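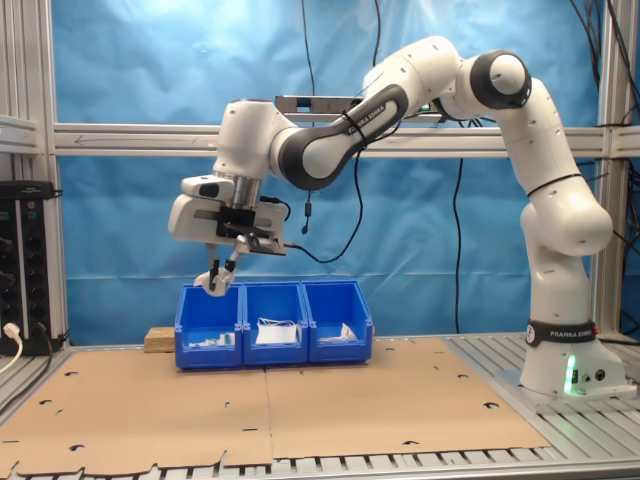 Do I need an astronomy degree to join the Tidlow variable star survey? A degree isn't required. You need clear eyesight (glasses are fine), a fairly dark backyard and a willingness to write things down the same way every time.

The survey is looking for 40 visual observers for the winter season. We follow a list of 131 variable stars, most of them within reach of ordinary binoculars. You compare each star with its neighbours on a printed chart, estimate its brightness to the nearest tenth of a magnitude and send us the figure with the time in UT. Observers sent in 3,195 estimates last season, and we'd like more from anyone living south of Oston, where our coverage is thin.

What we ask of participants:

At least two observing sessions a month, each of 30 minutes or longer.
Your own binoculars, 7x50 or 10x50 preferred. A small telescope is welcome but optional.
One training evening at the Mansilla observing field, or the same session by video.

The work is unpaid. Charts, a red torch and a logbook are posted to you at no cost.
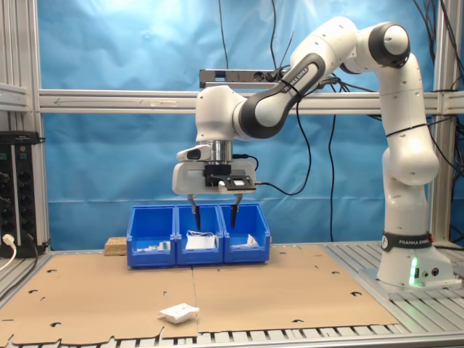
Pejman Mousavi wrote after his first season that the estimates came easily enough by the third night, but he wished he had been told to let his eyes adapt to the dark before opening the chart. He also asked whether cloudy nights should be logged. They should – write "cloud" and the time, and leave the brightness column blank.
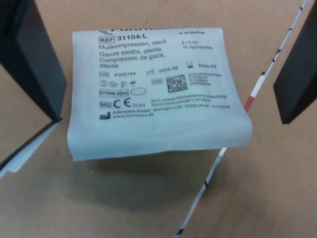
Estimates are only useful if we can tell which comparison stars you used. Every chart has a sequence number, and it must be copied in full, including any letter at the end. Think of the reference on a packet of gauze swabs, REF 31104-L: drop the L and you may have named another item altogether. Our charts work the same way, and the versions ending in A and B use different comparison stars.

To apply, write to Hooman Rahimi, Tidlow Survey, care of the Mansilla observing field. Give your nearest town, the equipment you own and any observing you have done before – none is fine. Applications close at the end of June.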